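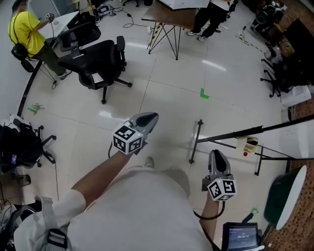 Get the cables up off the floor before you spend a cent on the chairs, I was told at the hardware shop in Tarkbridge, and a neighbour told me the exact opposite the same afternoon. So I'm asking here.

Rolling chairs on white tile, cables underfoot – what order would you do it in?

We have a shared workroom with white floor tiles right through. There are black office chairs on castors, one with a mesh back and arms, and they get pushed between a white table and a wooden one with crossed metal legs. Power leads and small electronic boxes end up on the floor near the wooden table. The chairs run over the leads, and the castors leave grey marks that show up badly on white.

I have $227 left to spend on the room this year. The choices so far are a chair mat, new soft castors, or some kind of cable cover. The room is rented, so no drilling into the floor, and I would like to avoid glue. We also have long poles and stands that get laid down wherever there is a gap. Is there a tidy way to store those without a cupboard?

Posted by greygrout

trallau_shed

Cables first. A castor going over a lead again and again will damage it sooner or later, and someone can trip on it well before then.

Start by unplugging everything and laying out only what gets used. In our place that got rid of a good part of the mess by itself. Then mount a power board under the wooden table. Crossed legs are handy for this as you can run the lead down one leg with hook and loop ties and it stays put when the table gets bumped. Put the small boxes in a shallow tray on a shelf or under the tabletop. Leave the vents clear and don't stack power supplies on top of each other.

If one lead really has to cross the walkway, use a rubber floor cover with bevelled edges. It sits there by its own weight, no glue. Measure the run before you go. I bought one too short and had to go back on the Tuesday.

Don't use carpet on top of a cable. It hides the trip hazard and it can trap heat.

For the castors, look for soft polyurethane ones. Check the stem size first, most office chairs take 11 mm but not all. They come in sets of 5 and you pull the old ones straight out. Ours were the Vogler ones at $64 a set. The grey marks stopped, although they roll a bit more freely, so watch for that when you sit down.

Posted by trallau_shed

mopbucket9

Just get a mat. Had one on tiles for years, no trouble.

Posted by mopbucket9

lelora_lane

I would skip the mat. On tile they slide, and grit gets underneath and scratches. It also only helps if people stay at one desk, and yours don't.

The marks you have now should come off with a damp melamine sponge and a drop of dish soap. Try a tile in the corner first if the finish is glossy. Pull the hair and fluff out of the castors as well – dirty wheels mark a floor worse than hard ones do.

For the poles, a tall narrow bin in a corner works, with a brick in the bottom so it won't tip. Long ones can go flat along the wall behind the table. Stands fold up and go next to the bin. We put tape on the floor to show where things go back, painter's tape, and it peels up clean if you change it every month or so.

Posted by lelora_lane

greygrout

Thanks. Doing the power board and the ties this week, then one set of castors to try on the mesh chair. Will measure the stems tonight.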